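The Robot Has a Rule Book, and It's Thicker Than Mine

I dropped my phone in the parking lot on the way into Rarnix, screen down, so I wasn't in much of a position to judge anybody's handling skills. Anca Mihăilă saw it happen from the door. She didn't say a word, just held the door open and looked at the phone and then at me, the way a dentist looks at you when you say you floss.

Anca writes the handling rules for the place. Rarnix is a small shop in Stetstead that teaches robot arms to work with ordinary stuff, phones mostly this year, and her rules run to 13 pages. I asked for a copy thinking I'd skim it over lunch. I ended up reading it twice (lunch was long, and the soup at Crăciun is very good).

What got me is how much of it is about things I do all day without thinking. How do you pick up a phone? You just pick it up! But try writing it down so that a machine with two fingers gets it right, and so that the person on the next shift checks it the same way you did, and you'll be at the kitchen table until midnight.

Page one is all about people. Who can switch the arm on, who can put a hand inside the marked area, what you say out loud before you do. You say "going in," and you wait until somebody answers "go ahead." If you're alone in the room, you don't go in. Anca won't budge on that one, and I like her for it. There's an emergency stop within reach of every chair, and you test it at the start of the shift by pressing it, which sounds obvious until you meet someone who has been testing theirs by looking at it.

Then come the phones. Rule 2 on the phone page is the one everyone quotes at each other: hold the edges, leave the openings alone. The fingers go on the sides of the case, never across the charging port or the speaker holes, and never with the squeeze centered on the glass.
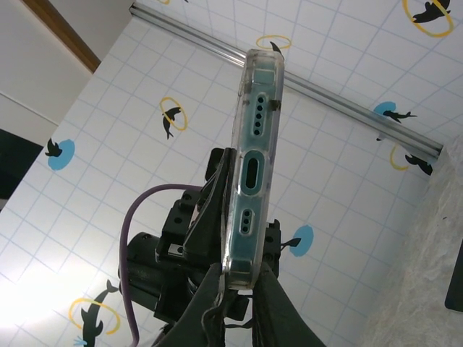
Page last changed: Sun 20 December

The clear case makes Anca's point nicely, with the port out in the open in the middle of that bottom edge and a finger pressed to the side. She likes clear cases for teaching because new people can see the phone through them and stop treating the case as the whole object. The case has its own line in the rules, by the way. A cased phone and a bare phone count as two separate objects, each with its own grip setting, and you write down which one you've got before the arm moves. Cases are softer than metal, they flex, and an old one may not fit as snugly as it did when it was new.

I asked about force and got a longer answer than I'd bargained for. Cosmin Căpraru, who keeps the grippers in shape, has his own page in the book and defends it like a garden. You start low. You go up one step at a time, you give it a little tug at each step, and you stop at the first setting that holds. You don't add one more for luck. I said I would absolutely add one more for luck, and he said yes, everyone would, that's why he wrote it down.

His other big subject is wires. Straps and cables near the fingers get checked by hand, power off, before the first pick of the day. He wants you to move the wrist through its whole range slowly and watch the cables the entire time, with your eyes off the screen. If a loop gets tight anywhere, you quit and fix it. No tape! He has very strong feelings about tape.

Now, the part I'd argue with. The log sheet. Every pick that goes wrong gets a line, and they had 503 lines when I visited, a lot of them just saying "slipped." I can't see what anyone learns from "slipped." Slipped how? Slipped which way? Anca agrees, sort of, and the newest version asks for the object, the grip setting and where the fingers were. People grumble because it takes longer. I'd grumble too, and I'd still want it.

She told me she borrowed the idea from an old shop manual by a firm called Gollberg, printed in 1934, that she found in a box of her grandfather's things. It's for drill presses. There's a page near the back that tells the operator to write down every spoiled part "while the reason is fresh," and she has that line taped above her desk (Cosmin has commented on the tape).

You could take a good chunk of this home with you. I've started calling out "going in" before I reach past my husband at the stove, and he has learned to answer. The phone still has a scratch from the parking lot, a short one near the corner. Anca asked me to fill out a line for it before I left, so I did: phone, no case, one hand, also carrying coffee.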